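Recording hand-held gripper demos without fooling yourself

Every few months someone tells me you can teach a robot a kitchen job in an afternoon. Pick up the hand-held gripper, do the job a few times, press train. I've done it on the Natavberg bench and I don't believe the afternoon part. Here's the procedure I use anyway.

Before you start

You need a hand-held gripper with a camera on it, a job you can describe in one sentence, and a notebook. Skip the software tour. Rikell, Prillia, whatever you've got, they all save a video and a gripper track, and they'll all happily save rubbish.

Step 1. Write down what counts as done. "Cup on the rack, upside down" is fine. "Tidy the sink" is not, whatever the brochure says.

Step 2. Do ten practice runs and throw them out. Your wrist does odd things while it's learning the tool, and you don't want that in the data.

Step 3. Open a clip and watch it at full size. Ask whether you could do the job yourself with only that view to go on. If you can't tell where the rim of a bowl is, I wouldn't bet on the policy working it out either. Dim light and clear plastic or glass are the usual culprits.
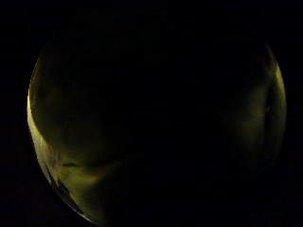 People will tell you that more data fixes this. I've yet to see it. My first set had 400 demonstrations and I kept 273 of them after a proper look. The smaller set trained a better policy, though I changed the lamp in between, so take that for what it's worth.

Step 4. Fix the light before you fix anything else. Try a lamp off to one side, then check a fresh clip. Exposure settings come second, and write down what you changed.

Step 5. Record in blocks of 60, then stop. I get sloppy past that — short cuts, late grips, a bit of a shove at the end. Move the start position between runs by a hand's width or so.

Step 6. Cull the same day. Bin anything with a dropped object, unless you also recorded the recovery and meant to.

Step 7. Test on objects you never recorded. A Buenaventura tumbler it has seen all week proves very little. Log the failures with the light and the start position next to each one, then go back to step 3 with the worst of them.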